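Unit notes, week 9: Learning from demonstrations when the language changes
Robot Learning, course handout
Notes prepared by Špela Bošković. Corrections to me or to Anika Montoya, who runs the lab hours.

1. Where we are

Last week we finished with behaviour cloning. The policy receives the camera picture and the state of the arm, and it gives back the next movement of the gripper. We saw that small errors grow along the episode, and that predicting a short chunk of movements helps against this. Please read your notes on chunking again before the lab, we will use it without repeating.

This week we add a sentence to the input. The question is simple to write: if the policy has learned "put the red cube on the block", what will it do with "put the blue cube on the block"? The answer depends on the data much more than I expected when I first worked on it.

2. The Savia tasks

All experiments in this unit use Savia, our set of simulated table tasks. The arm has two fingers. The tasks use coloured cubes and a bigger green block, and the sentence always names one cube and one place. The places are "on the block", "beside the block" and "in front of the robot".

The start positions are random. You will receive 200 demonstrations for each task, made by a scripted planner and not by a person. This has a good side, the movements are clean. It also has a bad side: the planner never makes a mistake, so the policy never sees how to recover from one. Keep this in mind when you look at your failed episodes.

3. Conditioning on the sentence

We compare two ways of using the sentence.

(a) Joining. The sentence is turned into a vector by a frozen text encoder. The vector is joined to the visual features just before the action head.

(b) Modulation. The same vector is used to scale and shift the visual features in each layer of the image network. The sentence can then change what the network looks at from the beginning.

With method (a), the network often learns to ignore the sentence. The reason is easy to find in the data. If in most demonstrations only one cube is away from the block, the picture alone already tells which cube has to move. The policy gets a low training loss and has learned almost nothing from the words. We call this the shortcut problem.

4. How to test for the shortcut

A low loss on the validation set says nothing about the shortcut, as the validation set has the same habit as the training set. You need start states where the picture permits several tasks and only the sentence decides.

The procedure is:

Step 1. Take a start state where at least two different sentences make sense.
Step 2. Run the policy with the first sentence and save the path of the gripper.
Step 3. Reset to exactly the same state, with the same random seed, and run with the second sentence.
Step 4. Compare the two paths. If they are nearly the same, the sentence is not used.
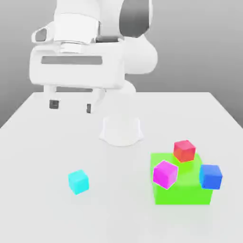
For the start state, a good choice has one cube far from the block and the others close together on it. A policy with the shortcut will go to the lonely cube for every sentence. If you ask for the red cube and the gripper still travels to the cyan one, write this down as a wrong-target error, even if the grasp itself is very nice. Students often count it as a partial success. Please don't do this, it hides the effect that we want to measure.

In our own runs from October, method (a) chose the wrong target in 70 per cent of such episodes and method (b) in 9 per cent. These numbers are for our data and our network size only. Ostrowski, the second network in the repository, is smaller and I have not tested it with modulation.

5. Repairing the data

There is also a repair without any change of the network. For every start state we let the planner produce 2 demonstrations with different target cubes. The picture is then the same at the first step, but the actions are different, and the loss can go down only if the sentence is used. The total number of demonstrations stays equal, so you have fewer different start states. Whether this is a good trade is your question for the lab.

6. For the lab

Train both methods on the original data and on the paired data. Use the Mekum machines, the queue is shorter in the morning. Report wrong-target errors and grasp errors in separate columns. Include one pair of gripper paths for each method, drawn in the same plot – top view is enough.

The reset function keeps the old sentence if you don't pass a new one. Check this first when two paths look identical.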